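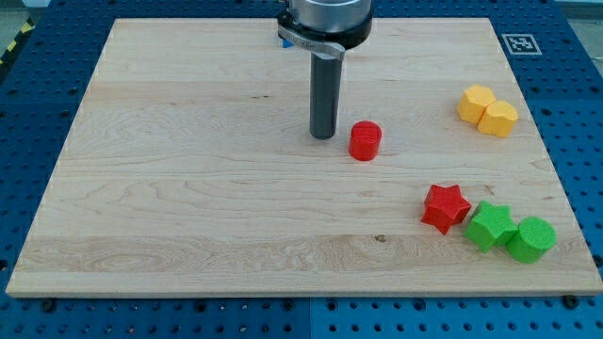 Block table, open day. Arm with the rod tool, six blocks on the board.

README – open day recordings, Gadik block pushing demo

Notes for whoever picks this folder up next. Written fast, will tidy in September.

What it is
Recordings from the Janjua workshop open day at Clusonport, Saturday, February 15, 2025. Visitors typed or said what they wanted moved, the arm pushed it. No gripping, just the one rigid rod.

Setup
Board flat on the blue perforated table. Blocks in red, yellow and green, two shapes of each colour. Red and green both have a star and a cylinder, so people have to say the colour as well. Square marker on the table past the far right corner of the board – do not move it, the calibration hangs off it.

Sessions
5 in total, each around 4 minutes per visitor group. Session 3 is short, school party had a bus to catch. Session 2 has no sound.

Folders
raw/ – straight off the machine
cut/ – one clip per request
text/ – what the visitor asked for, typos kept as they were
zaltdale/ – older clips from the Zaltdale visit, differnt board, don't mix them in

Known problems
Request times in text/ run late, you need to shift them by 2 seconds. Done for session 1, not the rest.
"Put the star by the star" came up a lot. Label says which one moved, nothing about which one they meant.
Yellow blocks got called all sorts – heart, flower, nut, biscuit. Left as said.
Some clips end before the arm has backed off. Still useable.

Use
Fine for teaching and in-house tests. Ask Janjua before putting any of the sound online, visitors' voices are on it.

To do
Fix the times. Check session 4 against the paper sheet. Rename cut/ files so they sort properley.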